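Ticket: Brown leather sofa, left seat sinking and cushions sliding forward
Category: Furniture / common lounge
Site: Saavedra, ground floor lounge
Raised by: Nour Tarawneh
Assigned to: Fiachra Quinlan
Opened: 6 September 2022
Status: Closed, one follow-up

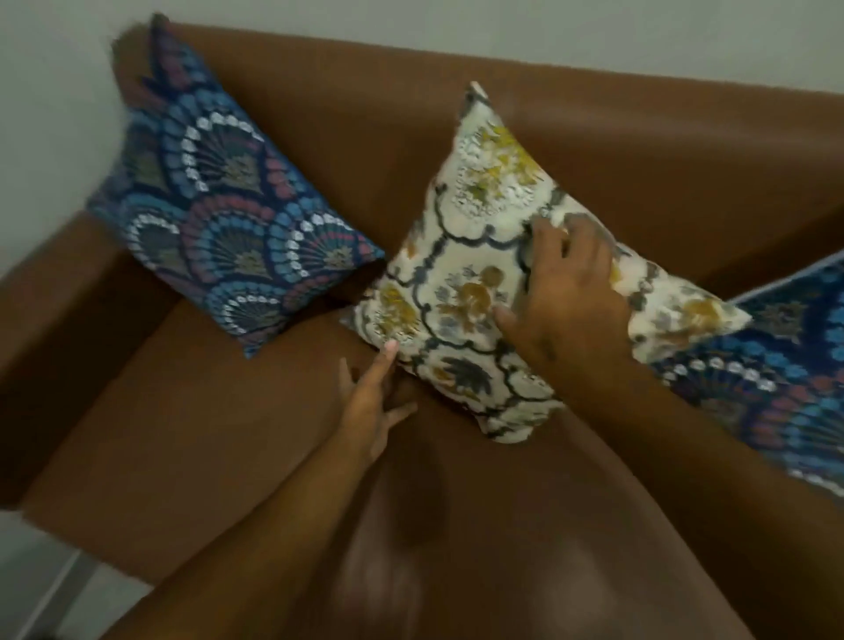 Attachment 1: brown leather sofa, navy scallop-pattern cushion in the corner by the armrest.

Original request (Nour Tarawneh)

The leather sofa in the lounge has two problems and I don't know if they are connected.

First, the seat on the armrest side has gone soft. When you sit there you tip back toward the wall and it takes some effort to get up again. One of our longer-stay guests has moved to the dining chairs because of it.

Second, the throw cushions won't stay put. We stand them up along the backrest in the morning and by lunch they have slid down the seat and one or two are on the floor. This started after the sofa was cleaned in April. It did not happen before that, or at least not enough for anyone to mention it.

Can someone look at it before we have to think about a new one? The leather itself is in good shape and I would like to keep it.

Reply 1 (Fiachra Quinlan)

Thanks Nour. A few questions before I come over.

What was used on the leather in April? Is it the whole seat that is soft or only the one end? Does the sofa rock if you push on the armrest? And are the cushions the same ones as before, with the same inners?

Please don't put anything on the leather in the meantime.

Reply 2 (Nour Tarawneh)

The April clean was done in house by Naveed Butt. He used the Dritine cleaner and then the Dritine conditioner from the same kit. He says he did the seat and the backrest twice because the first coat soaked in quickly.

Only the one end is soft. The middle is fine. No rocking that I can feel.

The covers are the same as before. The inners are not. We changed to the Doltari polyester ones at about the same time because the old feather ones were leaking. I had forgotten that until you asked.

Reply 3 (Fiachra Quinlan)

That helps. Two coats of conditioner will leave a film if the extra isn't buffed off, and polyester inners are springier than feather. A feather cushion slumps and grips where it is put. A full polyester one keeps its shape and wants to slide. So there may be two causes for the second problem.

I'll be on site in the morning. Please have the vacuum and a few clean cotton cloths ready.

Site visit log (Fiachra Quinlan)

1. Took the cushions off and set them aside. Vacuumed the seat and the gap at the back with the soft brush. Got out a pen, some crumbs and a guest's earring, handed to the front desk.

2. Checked the feet. All sitting flat. No movement in the frame when pushed from either end.

3. Wiped the seat with a dry white cloth. The cloth came away with a waxy drag mark. Did the same on the outside back, which faces the wall and was not conditioned, and the cloth came away clean. So there is residue on the seat.

4. Looked over the creasing where the backrest meets the seat. It is normal wear for leather. No cracks and no split stitching.

5. Tipped the sofa forward with Usman Sethi's help and opened the dust cover along the back rail. The webbing under the soft end has stretched, and 3 of the straps have pulled part way out of their staples. The rest are tight. The foam above is fine and springs back when pressed.

6. Cut away the loose ends, pulled the straps tight with a webbing stretcher and put in new staples. This is a temporary fix. The webbing has lost some of its stretch and should be replaced with new. I don't carry that width on the van.

7. Closed the dust cover and put the sofa back. Sat on both ends. The soft end is much firmer but still a little lower than the middle.

8. Cleaned the seat and backrest with a barely damp cloth, one section at a time, dried each section, then buffed with a dry cloth until there was no drag. No product used.

Cushion test

I tried the cushions after the leather had been left for an hour.

Standing upright on one corner, with the cushion touching the backrest only at the top: slid within a few minutes of someone sitting down next to it. Same result with the navy scallop one and with the cream one that has the floral pattern.

Navy cushion tucked into the corner between the armrest and the backrest: did not move. The armrest is thick and square on that side and holds it well.

Cream cushion leaned back with its lower edge pushed right into the join at the back of the seat: stayed up with one person sitting and getting up several times.

I also took a cream cushion and let some of the fill out of the inner. That made the most difference. It sits back against the leather and doesn't bounce off it.

Recommendations

Take a couple of handfuls of fill out of each Doltari inner. They unpick easily along the short seam. Keep the fill in a bag in case someone wants it back.

Push the bottom edge of each cushion into the join when setting them out. If staff prefer the diamond look with a corner pointing up, use it in the corner next to the armrest where there is something to hold it.

Conditioner once a year at most, one thin coat, left for the time on the bottle and then buffed dry.

No rubber-backed mats or grip liner under the cushions. Some of those mark leather, and the marks don't come out.

Reply 4 (Nour Tarawneh)

Very good, thank you. Naveed has done the inners this afternoon. He asks if he should have used the cleaner without the conditioner, and if the residue has done any harm.

Also, Sorcha MacKinnon at the front desk wants to know if the sofa should be pulled out from the wall. There is not much of a gap there and she thinks it is rubbing the paint.

Reply 5 (Fiachra Quinlan)

No harm done. It was sitting on the surface and it buffed off. The product is fine, there was just too much of it. Most weeks a dry cloth is enough. The cleaner is for spills.

I'd leave a hand's width between the sofa and the wall. I had a look at the paint while the sofa was tipped and there was nothing I would call damage. Felt pads on the outside back would also work if the room is too tight for a gap.

I have ordered the webbing from Brerkuvlow. They quoted 8 business days. I've asked for enough to do the whole seat, so both ends will feel the same when it's done.

Reply 6 (Nour Tarawneh)

Update after a week. Cushions are staying where they are put, apart from one that ends up on the floor most evenings, and I think that is a guest moving it to lie down. The seat is holding. Our long-stay guest is back on the sofa.

Sorcha has pulled it forward a bit and is happy with that.

What will the webbing job cost, and can it be done in the lounge or does the sofa need to go out?

Reply 7 (Fiachra Quinlan)

It can be done in the lounge. I need the sofa on its back on a blanket and clear floor around it for a morning. Cost is materials plus the call-out under your service plan. Usman will send the figure when the invoice for the webbing comes in.

If the seat drops again before then, ask people to use the other end and let me know. Please don't put a board under the foam. It puts the load on the front rail and wears the underside of the leather.

Closing this ticket. The webbing replacement has its own ticket, linked to this one, and is waiting on parts.

Resolution summary

Fault 1: stretched webbing and loose staples under the armrest end. Re-tensioned, full replacement to follow.
Fault 2: conditioner residue on the seat and overfilled cushion inners. Residue buffed off, inners reduced.
Parts used: staples only.
Follow-up: replace webbing across the full seat. Usman Sethi to confirm date with Nour Tarawneh.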